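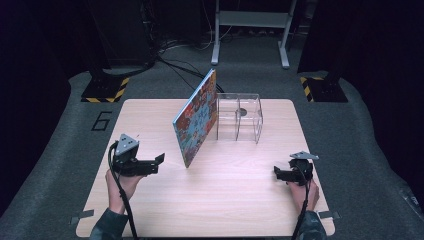 Drimasora Clear Divider Box
Item 3908, from Kestdale

We love this box! It's clear acrylic, open, and split inside by a clear upright partition, so you can see what's in each side without tipping anything out (small round things especially, which always end up at the back). It looks great on a pale wood table next to something loud. A board in blue with red, orange, brown and white blotches does the job nicely.

Flat things are where it really shines for me. Cards, thin panels, cut sheets, all kept on their edges. You pick by color, and a bright turquoise sheet is easy to spot even when all you've got to go on is a thin line of it next to a white one. Slim sticks and pencils can go in alongside.

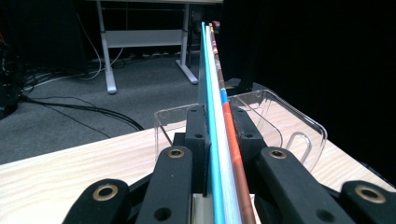 Care
Wipe with a soft cloth and a little dish soap. Please skip glass cleaner, it clouds acrylic over time. Fine scratches usually come out with plastic polish.

Ordering
Sold singly or in packs of 2. We have 106 in the Gornholm store right now, and you have 60 days to send one back if it doesn't suit your shelf.

Page by Gráinne Cullinane, updated 9 Oct 2018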